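Shelf sagging in the middle, is it the boards or the brackets?

Posted in Home Repair > Shelving and Storage
22 May 2023
Viewed 765 times

dina_k

I put up a wood shelf in my hallway in March. It spans 48 inches between two brackets, one near each end, and it holds paperbacks, a stack of booklets and the mail. There is now a dip in the middle you can see from the front door. The brackets are Hotholm, the plain steel ones, and they haven't moved. The wall is drywall over studs. I used studs for both brackets.

Do I need a thicker board or a third bracket? I'd like to avoid taking it all down because I already painted around it. The board is pine, 3/4 inch.

3 people have the same problem

Ruwan Pramanik
Member, 3,561 posts

Your brackets are too far apart for that board. With 3/4 inch pine and books on it I wouldn't go past 24 inches between supports, and I've seen dips at less than that when the books are packed tight.

A third bracket in the middle is the cheap fix. Find the stud closest to center. It doesn't have to be dead center. Unload the shelf first, then flip the board over so the bow faces up. Set the new bracket level with the other two using a string pulled tight from one end to the other. Screw the board down at the ends, then press the middle down and screw that. The bow will flatten some over the next few weeks but it may not go away completely.

If there's no stud near the middle, you can glue and screw a 1x2 on edge along the front underside. That stiffens it a lot and it hides the brackets too. Leave it clamped overnight.

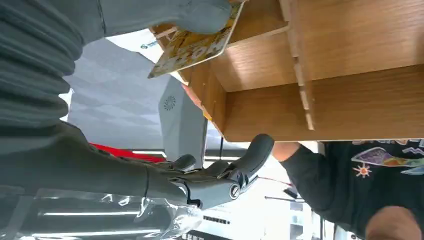 While it's unloaded, weigh one armful of books on a bathroom scale and multiply. People guess low every time. I had a shelf in my old place in Waltness with 200 pounds on it and I would have told you it was 80. Keep the heavy stuff over the brackets and put the booklets and mail in the middle.

hallway_hank

just get a metal shelf. had mine 13 years no sag

Santeri Leinonen
Member

Agree with Ruwan on the third bracket. One thing to add: check the screws in the two you already have. If they are the short ones from the package, swap them for 2 1/2 inch so they get a decent bite into the stud. You can match the paint later with a small brush and it won't show.

dina_k

Thanks. There is a stud four inches left of center so I'll use that. Going to flip the board on Saturday.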